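Notebook, April, started 8:40

Glue-line creep, lap joints, continued from previous page. Second set of coupons came out of the conditioning cabinet this morning. Cabinet was holding at 51 percent RH on the chart, so no correction applied. First set stays in for now.

Adhesive is the Losex two-part, same batch as before. Mixed by weight, not by the marks on the cup. The cup marks read high at small volumes and I think that explains the soft bond on the March coupons, though I can't prove it from what I kept. From now on write the scale reading on the bag with the batch number.

Clamping: 3 hours in the Arier press, then off the press and flat on the rack overnight. Squeeze-out was even along the long edges and thin at the corners. Corners were thin last time too. Suspect the upper platen. Check with feeler gauges before the next glue-up.

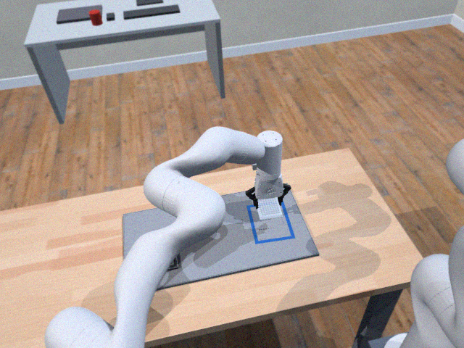
Load frame zeroed twice, drift negligible after warm-up. Held at 500 N and read the dial at the start, at ten minutes, and then on the hour. Movement was nearly all in the first interval, flat afterward. Same shape as the Todorova curves, only lower. Their coupons were beech and ours are maple, so I would not read much into the offset.

Pulled one coupon to failure at the end. Let go at some 3,000 N, mostly in the wood, with a strip of clean glue showing near one end. Kept both halves, bagged and labeled. The strip is on the side that sat under the suspect corner of the platen.

Open items:
Feeler gauge check on the press, all four corners.
Stuveo sample kit has arrived but the data sheet lists open time only at one temperature. Ask for the full table before mixing any.
Dial indicator sticks slightly on the return stroke. Fine for creep, not fine for recovery. Swap it before the unload test.
Resin shelf is down to the last can. Order with hardener, same lot if they have it.

Unload test tomorrow if the indicator is sorted, otherwise leave the coupon under load and keep reading.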